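Sat 13 May

Notebook, writing bench. Continuing the Julness character bible, draft 4. Tatiana asked me to put my objections down in ink so we stop having the same argument over lunch, so here they are.

First, the four leads. On paper they are Mindix (the planner), Howlader (the brawler), Oda (the kid) and Perrin (the talker). I have read this team before. Everyone who grew up on Saturday cartoons has read this team before. Colour-coded, one weapon each, one mood each. The network notes say that kids need to tell them apart in two seconds and I accept that for the silhouettes. I don't accept it for the writing. A scarf colour can do the two-second job and then the dialogue is free to do something else.

Howlader is the worst of it. Draft 3 gives him 24 lines in the pilot and I went through with a pencil. Most of them are some form of "let me at him". He walks out of a room angry, comes back in angry, and then there's the speech about being part of a family, which he hasn't earned. His profile says "fiercely loyal underneath". I'd like to see where. If loyalty only turns up in the profile, the viewer never meets it.

Tried rewriting the scene on the ferry stairs this morning. Old version: Howlader shouts at Mindix for leaving Oda behind. New version: he says nothing, goes back down the stairs, and Mindix has to decide whether to hold the boat. Same beat, shorter, and it costs Mindix something. I don't know yet if it plays. Read it aloud twice and the second time I was bored by the pause, so possibly I've just swapped shouting for sulking. Leave it in for the table read and see.

Second, the villain. Kusimholm is supposed to be a place and a person, the drowned town and the thing that speaks for it. Clever on the whiteboard. In the storyboards it comes out as a tall man in a wet coat. I asked what he wants and got three different answers from three people in the room, one of which was "revenge, sort of". Revenge on whom? The flood was 322 years ago by our own timeline. I'm told that will be explained in the back half. I've been told that about a lot of shows.

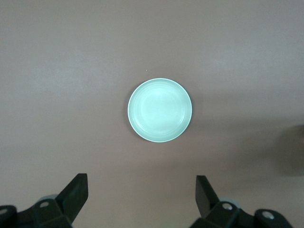 Round dish, pale mint, from directly above.

Going back to the timeline, because it's a mess and it touches everything. The bible says Perrin was born in the lighthouse. The pilot says he arrived there as a baby. Episode 5 outline has him remembering the boat. All of these could be saved by making him a liar, and Tatiana likes that, but you can't patch every continuity slip with "he lies". We did it on the last series in November and the mail was brutal, and fair. Pick one. My vote is that he arrived as a baby and was told he was born there, so the lie belongs to somebody else and he's the one who gets hurt by it.

Ages. Mindix is eldest, Howlader second, Perrin third, Oda last. The draft has Howlader described as "the middle brother" twice. There are four of them. There is no middle brother. Fixed in the bible, not fixed in outlines 2, 6 and 7.

The leadership fight. Everybody in the room loves the idea that Howlader wants to lead the group. I'm doubtful. I think he wants Mindix to stop leading, and those are separate wants that give you separate scenes. If he wants the job, you write an episode where he gets it, botches it and gives it back, and I could write that one asleep. If he only wants his brother to quit giving orders, then being handed the job is a punishment. Tatiana said "that's the first version I'd watch", which from her is practically applause, though she also said it was too grown-up for the time slot. She may be right. Test it on Oda's side of the story, in kid's words: "You said you didn't want a boss. Now you're bossy." That line I'm happy with.

Weapons. Standards has come back again. No blades on the leads. So Howlader's twin hooks become twin boat hooks, blunt, and everybody on the design side is acting as though it's a funeral. I think it's an improvement. They live on a ferry. Why did they ever have anything else?

Length. Bible is at 445 paragraphs counting the episode guide. Nobody upstairs is reading that. Cut the magic system to a page. Cut the map notes. Keep the voices section, which is the only part the freelancers open.

To do
— outlines 2, 6, 7: fix Howlader's place in the family
— one sentence from each writer on what Kusimholm wants, no conferring
— ferry stairs, both versions, to the table read
— Perrin's birth, decide and stop reopening it
— ask T.K. whether the theme lyric still says "brothers three"

Checked the last one before I packed up. It does.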